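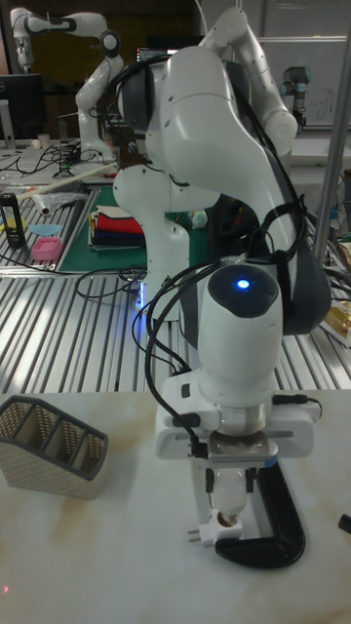
Rolora Bench Work: Progress Report to Danamside, Second Period

1. What the grant covers

Danamside is paying for one question: which small household and stockroom chores can a general-purpose robot arm do today, unattended, at a level a customer would accept? The first period went mostly to folding cloths and sorting items into bins. This period went to small electrical parts, with the plug adapter and light bulb as the main job.

The job was picked with Vostine, whose repair counters test returned lamps and bulbs all day. A person there takes an adapter, steadies it, puts in a bulb and sets it aside for checking. It takes a few seconds and no one at the counter thinks of it as skilled work.

2. Work done

The task is split into stages. The arm picks up the adapter, places it at the jaw of a C-clamp lying flat on the table, lets go, picks up a bulb and fits it into the adapter. We score each stage separately. A run that places the adapter well and then fumbles the bulb still tells us something about the placing.

The plan called for 100 scored attempts at the full sequence. We ran 113, the extra ones being repeats after we changed the finger pads. Together with the practice runs and the cloth work carried over from the first period, the project log now holds 2,295 recorded runs. All of them are on the shared drive under the Jacquet folder, which is the name we use for the whole set.

Picking up the adapter is in good shape. It is light and has flat sides, and the arm finds it in most positions on the table. It still fails when the adapter lies with its prongs toward the fingers. The fingers then close on the prongs, the adapter turns in the grip, and the next stage starts from a bad angle.

Placing took most of our time. The clamp is black, its opening is narrow compared with the gripper, and the screw stands in the way of a straight approach from some directions. In the early weeks the arm often knocked the clamp and moved it, then carried on as if the clamp had stayed put. It now takes a second look before it lowers the part. That change did more for the score than anything else we tried - and it cost us speed.

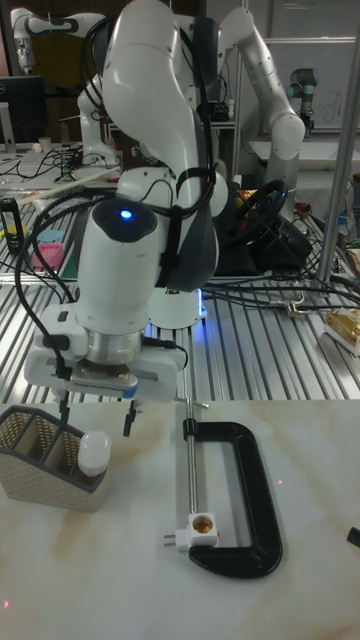 Adapter at the clamp, gripper above with its fingers apart.

3. Results so far

Placing the adapter works in roughly three out of four attempts. Fitting the bulb works in a little under half. Taken from start to finish without anyone stepping in, the sequence succeeds less often than either of those, and we would not put it in front of a customer.

The failures on the bulb are mostly of two kinds. In the first, the bulb goes in at a slant and the arm keeps pushing until the force limit stops it. In the second, the bulb is seated well enough to stand up but has not gone in far enough to make contact. The camera cannot tell the second kind from a good result, so we check every bulb by hand. A repair counter would have to do the same, and at that point there is little labor saved.

Glass breakage was lower than we budgeted for. Six bulbs broke in the whole period, all of them before the force limit was turned down in February. We have not reordered.

Speed is still poor. A full run takes several minutes when it goes well. A person at the Vostine counter would finish a tray of bulbs in that time.

4. What this says about chores in general

Picking up a known object from a clear table and putting it somewhere open is close to usable. Cloths, bottles and boxes fall in this group. Anything that needs one part to fit into another is a good deal further off, and the gap is mostly in knowing whether the part went in. We expect the same trouble with jar lids, batteries and phone chargers.

Clutter matters less than we thought it would. We left other items on and near the table on purpose, and scores with and without them came out nearly the same.

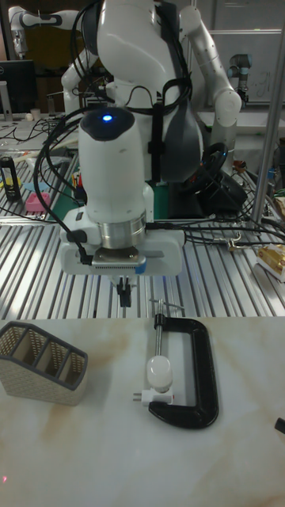
Danamside's comment on the draft of this section was that the clamp makes the job easier than it would be in a home, where the adapter would be in a wall or in someone's other hand, and that the report should say so plainly. We agree. A wall outlet holds the adapter more firmly, but it also turns the whole job sideways, and we have no runs in that position yet.

5. Next period

We will add a touch signal at the fingertips so the arm can feel when the bulb stops turning. The parts are ordered. If the signal is clean, the hand check can be dropped for most runs.

A vertical board with an outlet will be added beside the table for the wall version of the task. Vostine has offered a box of returned bulbs in mixed shapes, which we will use in place of the single type.

Spending is slightly under plan. We ask to move the unspent bulb money to finger pads, which wear out faster than the quote assumed. Please confirm before the next invoice.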